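Pick cell check before recording, bin station, Carkmont
Filled in by: Sivaprasad Menon
Month: February
Run: grasp examples for the Isska model, mixed bars

## Bin and table

- [x] Bin clamped to the table. **OK.** Clamps on the left tightened by hand before start.
- [ ] Tabletop clear of loose parts. **Not OK.** Two small black screws on the right side of the wood, one close to the bin. Find out where they belong before the next run.
- [x] Bar mix right for this batch. **OK.** Red-brown and dark green, lying at different angles. Re-scatter by hand after every 5 picks, arm stopped.
- [ ] Surface inside the bin. **Comment.** The white slope is scratched and the coating is flaking along its lower part. Leave it for this batch. If the panel is replaced, start a new batch number so the two don't get mixed. 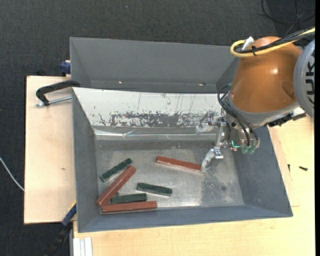 ## Arm and gripper

- [x] Fingertip wrap in place on both fingers. **OK.** Change it after 80 picks or when it tears.
- [x] Cables over the wrist tied. **OK.** Watch the yellow one where it loops back.
- [x] Speed limit at 50 percent while anyone is inside the tape.
- [x] Stop button tested, 2 presses, arm held both times.

## Recording

- [x] Failed grasps saved and marked as failed. Do not delete them.
- [ ] Disk space. **Comment.** Nearly full. Move the Stiltix batch off first.

Recording may start once the screws are picked up. Initial here: S.M.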